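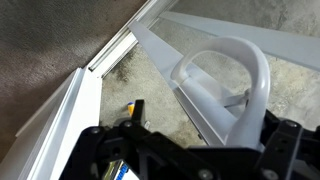

Does the Carkstead arena use the same pictograms as the Jindamham games? They use a newer set, drawn in July.

tonoteo_fan: The new rowing one looks like a comb. I prefer the old set.

lane13: Disagree. I could read it from over 200 feet away – the old one was a blur.
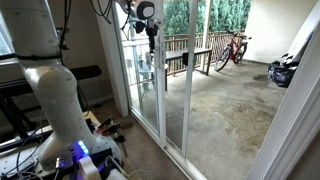
Last changed: November 18, 2023

tonoteo_fan: Reading it is fine, but I still had to check the map for which sport it was.

kubicek_fonts: Is the lettering on the signs Kubíček?

lane13: On the maps, yes. The door signs use something narrower.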